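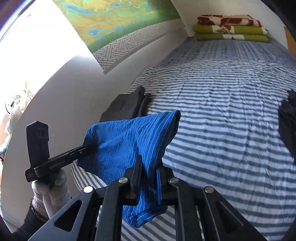
Mabli Parri

Print this page | E-mail to a friend
14 comments | 32 shares

Why Does Cloth Fold?

Go and grab something made of cloth. A T-shirt, a pillowcase, a dish towel, anything! Now pinch it in the middle and lift it straight up off your bed.

Look at what it does. The part near your fingers bunches into a lump. The rest hangs down in long, wobbly folds. If your cloth has stripes, like the blue one at the top of this page, you get something extra, because stripes are wonderful at showing you where a fold is. On a flat shirt a stripe just runs along minding its own business. Lift the shirt and the stripe has to bend wherever the cloth bends, so you can follow it with your eyes like a road going over hills.

Now try the same thing with a sheet of paper. Pinch it in the middle and lift. It doesn't drape at all! It sticks out, or it creases, or it crackles at you. Cloth and paper are both thin and flat and both can be folded into a square, so why is one floppy and the other one stiff?

The secret is in the threads

Get your cloth as close to your eye as you can (a magnifying glass is great if you have one). Cloth is made of threads. In a woven cloth, like most bedsheets and button-up shirts, one set of threads goes up and down, and another set goes side to side, over and under, over and under. The up-and-down threads are called the warp. The side-to-side threads are called the weft. Weft is a very good word and I try to use it whenever I can.

The threads hold on to each other by rubbing where they cross. There's no glue in there! That means each thread can slide and tilt a tiny bit against its neighbors. When you lift the cloth, thousands of tiny tilts add up to one big soft fold.

Paper is made of fibers too, usually from wood, but they are tangled flat and pressed and stuck together. They can't slide. When you bend paper too far the fibers get squashed or broken along the line, and that's your crease. You can flatten it with a heavy book all night and still see the line in the morning.

T-shirts are a bit different again. Most of them are knitted, which means they're made of loops pulled through loops. Pull a T-shirt sideways and the loops open up, and that's why it stretches. Pull a bedsheet sideways and it hardly budges.

Try this: the corner pull

You need a cloth napkin or a handkerchief, and a friend is handy but you can do it alone.

Hold the napkin by two edges, left and right, and tug gently. It stays the same size, more or less. Turn it and tug top and bottom. Same thing. Now hold it by two opposite corners and tug. It stretches! The little squares between the threads lean over and turn into diamonds.

That slanting direction is called the bias. People who sew dresses love it, because cloth hanging on the bias swings and ripples. People who fold laundry don't love it so much. If you pick up a shirt by one corner, the whole thing goes long and slanty and you end up with a shirt folded into the shape of Florida.

How to fold a shirt without a fight

When I was small I lived above my great-aunt's laundry in Postutthorpe, and she could fold a shirt while telling you off for something else entirely. It took me much longer to learn. I practiced on my bed, which is still the place I like best. A bed is big, it's soft, and it's the right height if you kneel. A striped bedspread is even better, because you can line up the edge of your shirt with a stripe and see right away if it's crooked.

1. Spread the shirt out on the bed with its front facing down. Smooth it from the middle toward the edges with flat hands.

2. Fold one side in toward the middle, so the edge runs straight down the back. Bring the sleeve with it, then fold the sleeve back down along the same line.

3. Do the other side. Both sides should be touching, or nearly.

4. Now hold the bottom edge with two hands, wide apart, and bring it up to the collar.

5. Turn it over and admire it!

The wide-apart hands in step 4 matter more than anything else. Remember what happened when you lifted your cloth by one pinch? It bunched up. With two hands, the cloth between them stays straight, and only the part below gets to flop. For something really big, like a sheet, you need hands even farther apart than your arms will go, so get somebody to take the other end. Then walk toward each other. It's a bit like a dance and it's my favorite chore.

Why do folds look different?

Here's a game for a rainy afternoon. Collect some different cloths. A towel, a sock, a silky scarf, a pair of jeans. Hold each one up by a pinch in the middle and look at the folds.

The scarf will have lots of thin folds close together. The towel will have just a few, and they'll be fat and round. Jeans hardly fold at all, they sort of sulk. Thick cloth is harder to bend, so it makes fewer, bigger folds. Thin cloth bends easily, so it makes lots of little ones.

My friend Morfudd Gethin teaches drawing in Latcombe, and she has her class do this with a pillowcase hung from a nail. They draw it plain first. After that she swaps it for a striped one, and she says the second drawings come out better every single time. With the plain one you have to hunt for the shadows. With the striped one, you just follow the lines. When a stripe curves, the cloth is curving. When a stripe vanishes, it has gone behind a fold, and if you look carefully you can find where it pops out again!

You could try it yourself. Draw only the stripes and leave out everything else. Don't draw the edges, don't do any shading. You'll be surprised how much your paper looks like a lumpy piece of cloth.

What are wrinkles, then?

A fold goes away when you put the cloth down and smooth it. A wrinkle stays. So what's the difference?

Cotton comes from a plant, and inside each cotton fiber are very long, thin bits, far too small to see, that cling to each other side by side. When cotton gets damp or warm those bits can let go and shuffle along a little. When it dries and cools, they grab hold again wherever they happen to be. If your shirt happens to be in a heap at the time, they grab hold in the shape of a heap.

An iron does the same trick on purpose. Heat and steam make the fibers let go, the iron presses them flat, and they grab hold again in a nice smooth sheet. (Irons are very hot, so that's a job for a grown-up, or for you with a grown-up right there.)

Wool is springier. Scrunch a wool sweater in your fist and let go, and it mostly bounces back. Cotton remembers the scrunch.

Test it! Take a clean cotton handkerchief and cut nothing, just dampen one half with water. Scrunch the whole thing into a ball, put a rubber band around it, and leave it until the damp half is dry. Open it up. Which half has more wrinkles?

A very big piece of cloth

The biggest cloth I ever saw folded was the curtain at the old Goodwin theater. It had 500 brass rings along the top and it took 17 people to carry it out to be cleaned. They didn't lift it by the middle, you can be sure of that. They stood in a long row and everyone held a piece of the edge, then they walked it in half, and in half again, exactly like you do with a sheet. I watched from the balcony and it sounded like the sea.

Words to keep

Warp: the threads that go up and down.
Weft: the threads that go side to side.
Bias: the slanting direction, corner to corner, where woven cloth stretches.
Drape: the way a cloth hangs.
Pinstripe: a very thin stripe, usually going up and down on a piece of clothing.

Questions you sent in

Rosie wants to know why her jeans are blue on the outside and pale on the inside. Great spotting! In denim, the warp threads are dyed blue and the weft threads are left white. The weave is made so that mostly blue shows on one side and mostly white shows on the other. Turn up your cuff and look.

Teo asks if you can fold a sheet in half forever. You can't! Each fold doubles the number of layers, so two becomes four, four becomes eight, and soon you have a fat little brick that won't bend. Try it with a pillowcase and then with a towel, and write down how far you get with each. The towel will beat you first.

Next time we'll look at knots, so start saving your string.

Print this page | E-mail to a friend
14 comments | 32 shares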